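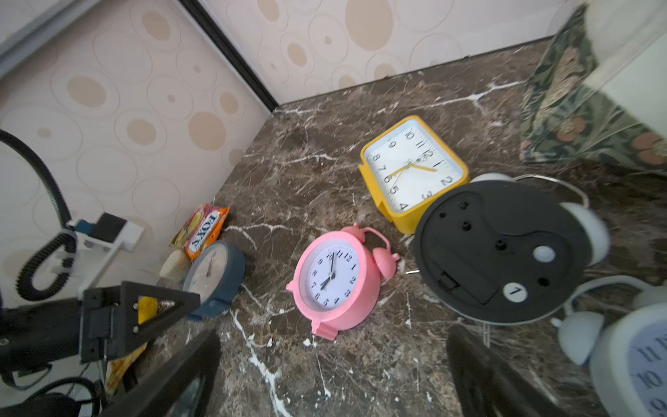 Marion Leckie asked under my last post whether you can become a morning person at 40 or if you have to be born one. Marion, I was in bed until ten every weekend of my life until July, so I'm voting yes!!

OK so, a thread on getting up early, for anyone who wants in. 1/

The thing that did it for me was light. I walk to the bakery on Otholm before work now, and even on a gray day ten minutes outside beats a whole pot of coffee (I still have the coffee, obviously). 2/

Second thing -- same wake-up time on Saturdays. I fought this one for weeks. Then I gave in, and Mondays stopped feeling like jet lag. 3/

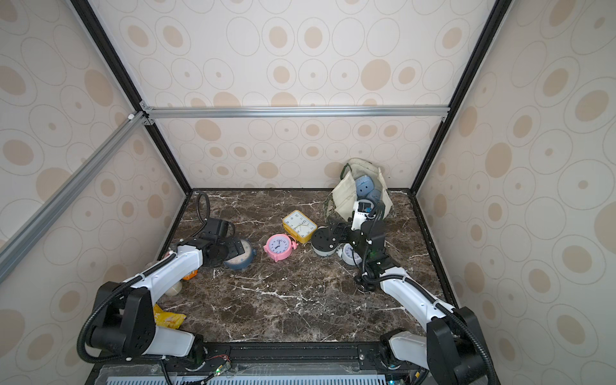 And you do have to go to bed. I know, I know. I'm under the covers by 9:30 with a paperback, currently a history of Bragança that I'm reading at two pages a night, and I love it. 4/

Move in small steps! I shifted by 15 minutes a week. My sister tried to jump from 8 to 5:30 in one go and was asleep on the Harorlow bus by Thursday. 5/

Best part so far: 133 mornings in my notebook and I've missed 29. I used to quit anything after the first miss. Now I write "slept in, lovely" and carry on the next day. 6/

Marion again, wanting to know what I do with the extra hour. Mostly toast! Some stretching, some letters to my aunt, and on good days I hear the blackbirds start up behind the garages. Tell me yours, I want to steal ideas. 7/7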